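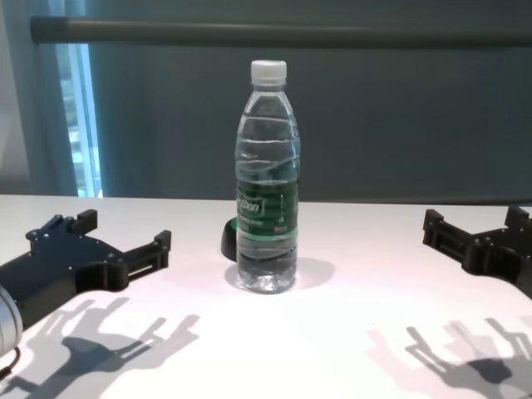 Two Arms on One Table: Tips from the Ullico Workshop

When Algirdas Hunt and I started putting a pair of arms together at the Ullico workshop back in June, I had it in my head that the arms would be the hard part. They were hard, I'll give them that, but most of our evenings went into the table, the cables, the light and all the homely little things that anybody who has ever set up a sewing room or a garage bench already knows something about. So I've written down what has worked for us, in case you're clearing off a table of your own.

Get the table right first

Bolt the arms down before you fuss with anything else, and check the bolts again after the first long evening of running. Ours had worked themselves a quarter turn loose and we blamed the software for two days (poor Algirdas rewrote the whole thing). If your tabletop is thin, put a good thick board underneath and bolt through both.

Wipe the top down every time you sit down to work. A damp cloth and a drop of dish soap will do it, then dry it well. Crumbs and filings scratch a white surface faster than you'd think.

Screws, and plenty of them

Fit every screw finger tight, then go back around and snug them all down, the way you'd do the lug nuts on a car. I buy the small ones in bags of 100 from Clometti and keep them in a muffin tin, one size to a cup, with a strip of masking tape on the rim for the label. Dab a little thread locker on anything that moves. Use the removable kind! You will be taking it apart again, probably sooner than you'd like.

Pick a plain thing to practice on

Morena Sartori brought in a whole box of wooden blocks for us, and very kind it was, but we've had more use out of ordinary groceries. Bottles, jars, a sponge, a box of tea. Start with something that won't mind being dropped, and keep the cap screwed on tight. Put a bit of tape on the table for its starting spot and take the tape up at the end of the night, or you'll be scraping glue in the morning.

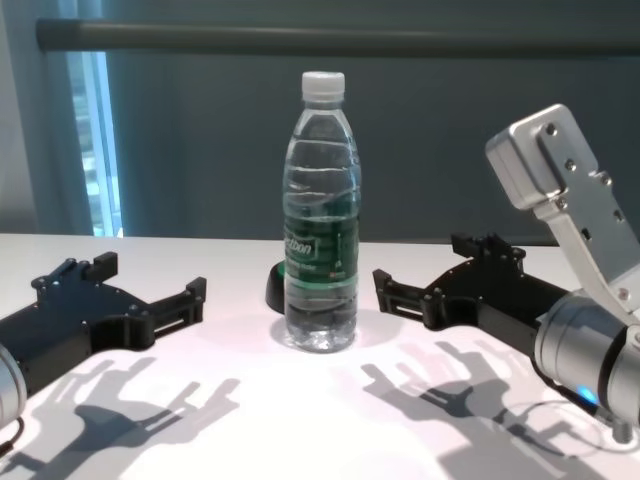
Lighting took us longer to sort out than I care to admit. We began with one clamp lamp from my sewing table, which was lovely for hems and hopeless for everything else, and then Fiorella Piras talked us into fixing our lights higher up and leaving them there. You'll still get shadows with light from overhead, and on a white top they come out as crisp as those gray finger shapes in front of the grippers, so look where yours fall before you settle on where the camera goes. A clear bottle of water with a dark green label is a good thing to test with, as the label shows up nicely and the plastic throws back every reflection in the room. If yours sparkles too much, move the lamp a few inches and try again. Draw the curtains if you're working by daylight, and write down where the lamps were on a night when things went well.

Cables

Leave a loop of slack at each joint and then swing the arm by hand, power off, through everywhere it can go. I like hook and loop straps much better than zip ties. Ours are cut 14 inches long and I still trim a few. Anything that has to lie on the tabletop should be taped down well outside the reach of both arms.

Before you switch on

Sleeves rolled, coffee on another table, and one person with a hand by the stop button the whole time. Crescencio Barrera wrote that on a card for us and it's still stuck to the power strip. Run the first few moves at the slowest speed you have, with nothing on the table, and then once more with the bottle.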